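Search this site Search Menu Go

Learning to pick things up from examples: what 130 attempts gave us

Group report, Binham robotics project module
Tane Ashby, Tamsin Stubbs, Fletcher Rewi

Last updated: May

1. What we were asked to do

The brief was to collect a set of demonstrations in simulation, train a grasping policy on them, and say how well it worked. Most of the marks were for the policy. We spent most of our time on the demonstrations, and by the end we had come to doubt a good part of what we had been told about them, so this report is lopsided and we know it.

The idea is easy enough to state. A person drives a simulated arm with a hand controller. The software records what the wrist camera sees and what the person does, many times a second. You feed the recordings to a network, and the network is supposed to do what the person did. The handout says that the learner "picks up the skill of the operator". We would like to know which skill, and which operator, because the three of us turned out to do the same job in quite different ways.

2. Set-up

We used the Zuvel simulator on the lab machines with the Trulier hand controller. The household scenes come from the Egilsson set, which is what last year's group used. The arm has a plain two-finger gripper. The wrist camera looks out past the fingers, so they are always in view, and everything else swings about as the arm moves.

The task was to reach an object, close on it and lift it clear. An attempt ended when the operator pressed the stop button. We chose that over a time limit and regretted it (see section 4).

We did not use the overhead camera for training. Fletcher wanted to and Tane did not, and Tane had the laptop that week. Looking back, the overhead view would have helped a person sort the recordings even if the network never saw it.

3. Collecting

We recorded 130 attempts between us and kept 79. The lab sheet asks for "at least 100 good demonstrations or a justification". What follows is the justification.

The first attempts are useless as grasping data. They are a record of three people learning a controller. The gripper drifts, stops, backs off, comes in again from a worse angle. Tamsin argued for keeping them on the grounds that a learner ought to see mistakes being put right. That sounds sensible, and we have read it in more than one place. But in most of those recordings the mistake isn't put right. The operator gives up and presses stop.

Then we got better, and the data got worse in another way. Once you know where the objects are, you stop searching. You swing the arm straight to the place, and the camera sees blank background for half the recording and then the object very large. A person does this from memory. The network has no memory of the room, so from its side the arm moves with great confidence towards nothing. We think this is the biggest fault in our data set and we didn't notice it until training was finished.

Fletcher's recordings are the smoothest. They also nearly all approach from the same side. Tane's are jerky and come in from everywhere. If you had asked us in the first week whose were better, we would have said Fletcher's.

4. Deciding what counts as good

We had no written rule at the start. Each of us marked our own attempts "keep" or "drop" straight after doing them. Later we swapped and marked each other's without seeing the first mark, and disagreed often enough that we threw the first marks away.

The rule we settled on:

Keep if the gripper closes on the object and the object leaves the surface.
Drop if the operator stops before the lift.
Drop if the object is being pushed along with the back of the fingers.
Anything else, two people have to agree.

The last line did a lot of work. There were recordings where the object came up but at a silly angle, and others where the simulator's contact model seemed to be doing the gripping for us. One object stuck to a finger that was hardly touching it. Is that a good demonstration? By our rule, yes. We kept it and are not proud of it.

The stop button made things harder. Tane presses it the moment the object is up. Tamsin waits to see whether it slips. So the end of a recording means something different depending on whose it is, and the network was never told whose was whose. We should have fixed a hold time before we recorded anything.

5. Training and testing

We trained on the 79 kept recordings with the settings in the handout. We changed nothing, partly out of discipline and partly for lack of time on the shared machine.

For testing we ran the policy 20 times from start positions that did not appear in the recordings. It lifted the object in 7 of them.

We were told this was a fair result for a first attempt. Perhaps it is. We are less sure what it shows. When we watched the runs back, the ones that worked mostly began on the side Fletcher favours. From elsewhere the arm tended to set off in Fletcher's direction anyway, whether or not there was anything there. It had learned something, but "grasping" seems a generous name for it.

A lower training loss did not help us guess which runs would work. We have left the loss curve out. It goes down, as they all do.

6. Things that look like data and may not be

There is a habit, which we caught from the handout, of talking about demonstrations by number. A hundred is good, a thousand is better. Our own 79 are not 79 of the same thing. Some hold several changes of mind and others are one clean sweep. A view with the fingers spread and a flat backdrop carries very little that a learner could use by itself — it might be the start of a reach, a pause, or a wrong turn. A view with the fingers on either side of an object carries much more, but even then a single still can't tell you whether the lift that we care about ever came.

We tried going through the recordings frame by frame to see how much of each one had an object near the fingers. We gave up before the end. It is slow, and two of us drew the line in different places again. Our impression is that the useful stretch of a recording is short, and that the operator's waiting and wandering takes up the rest. An impression isn't a measurement, so please don't quote it.

7. What we would do differently

Write the keep-or-drop rule before recording. Fix the hold time. Make each operator start from a position drawn by lot, so that nobody can fall back on a favourite side. Have somebody move the objects between attempts while the operator looks away — cheap to do, and it would stop the from-memory swing. Record fewer attempts and read them more carefully.

We would also keep the dropped ones in a separate folder with a note saying why. Ours are in one folder called "old", with no notes, and for many of them we can no longer say what was wrong.

8. Wrist views and comments

Wrist views from the simulator, one with the fingers clear and one at an object:
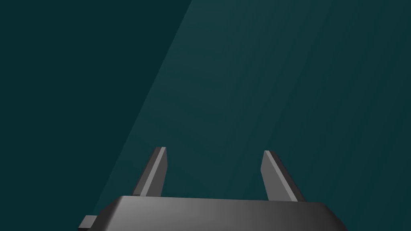
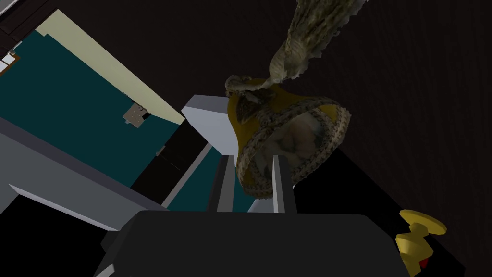
Noeline Bolger thought we were too hard on the numbers and too easy on ourselves. In her view 20 test runs is too few to say anything about sides, and the pattern we put down to Fletcher's habits could vanish with another batch. She would have liked the same policy trained on each person's recordings alone, which would have tested the claim directly and needed no new collecting. She also asked why, if we doubted the stuck-to-a-finger recording, it was still in the set when we trained.

We have no good answer to the last one. The per-person training is set up on the shared machine but hasn't had a slot yet, and if it runs before the deadline we will add it as an appendix.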